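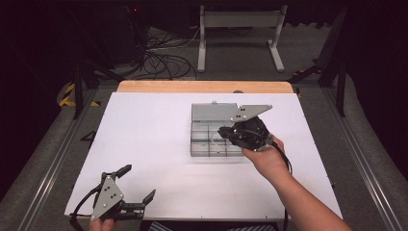 Does every house need a drawer for things that don't belong anywhere?

Mine does, and I suspect yours has one already, whatever you call it.

I grew up in Purley with a drawer to the left of the cooker that my mother called "the other drawer". It held fuses, string, a tape measure that had lost its first two inches, takeaway menus from restaurants that had since become estate agents, and a key. The key fitted nothing we owned. It moved house with us twice, and on both occasions it was wrapped in newspaper.

I mention this because the drawer is under attack. Last December I was given a book on household order, the sort of present that makes you look around your own hall and wonder what exactly the giver saw. It devotes 15 pages to what it calls transitional storage, and its position is that there shouldn't be any. An object either has a home or it has to go. You are to tip the drawer out on the floor, hold each thing in turn and ask when you last used it. If you can't remember, out.

I can never remember. I couldn't tell you when I last used the fire blanket either, and I'd like to keep that.

The trouble with "when did you last use it" is that it treats a house as a sort of factory, where a thing idle for a year must be failing in its duties. Most of what is in the drawer is there for a Sunday evening when a chair leg comes off and the shops are shut. The small bent key that bleeds the radiators works for four minutes a year. I would put its contribution to family life above that of the bread maker, which has a whole shelf to itself and its own instruction book in 9 languages.

Then there are the sorters, who are worse than the throwers because they mean it kindly. Sorters don't want you to lose anything. They want you to put it all in little compartments, with labels. My friend Meron Wolde is a sorter, and when she stayed with us for a week she did the drawer as a thank-you. Picture hooks went with picture hooks. Rubber bands were graded. She made a label that said ADHESIVES. It was beautiful and I showed it to visitors.

It lasted until I came home with one curtain ring and half a packet of birthday candles. There was no label for those. I stood there with the drawer open for longer than I'd like to admit, then put the candles in ADHESIVES, and after that it was every man for himself. A system that covers everything you own today has nothing to say about what you'll find in your coat pocket tomorrow. The old drawer never turned anything away.
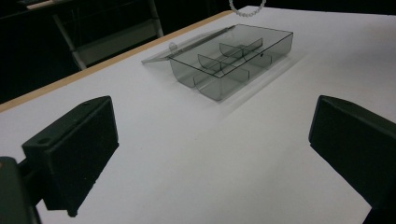 A white tabletop, of the sort my post would like to live on.

I'll grant the other side something. A second drawer is a bad sign. A man I used to work with in Harkham had a drawer, then a cupboard, then what he called the overflow, and by the time I knew him he was parking in the street because the garage was full of lids. The drawer only works if it is one drawer and it has to shut. When it won't shut, something must come out, and you will find, as I do, that you know perfectly well which thing it should be. Usually it's the menus.

I'd also grant that looking for something in there takes longer than it would in Meron's version. The last time I needed a fuse I went through the lot and came away with a stamp, a foreign coin and a photo of my brother with a moustache. The fuse was at the back. I don't count the time as wasted, though I can see that a person sitting in the dark upstairs might have, and did, and said so through the floor.

What bothers me about the order people is how certain they are about the future. To throw out the odd bracket you need to be sure that nothing in your life will ever come loose in that particular way. I have never been that sure of anything. The book tells me that if I regret getting rid of something I can always buy another, which is easy to say about a bracket. I have tried to buy another bracket. They come in packs of 1000 from a warehouse, or else you can have a slightly different bracket, and now you have two.

My mother still has the key. She is in a flat now, with a smaller kitchen and a fresh other drawer, left of the cooker again. I asked her at the weekend whether she thought she'd ever find out what it opened. She said she shouldn't think so, and could I pass her the string.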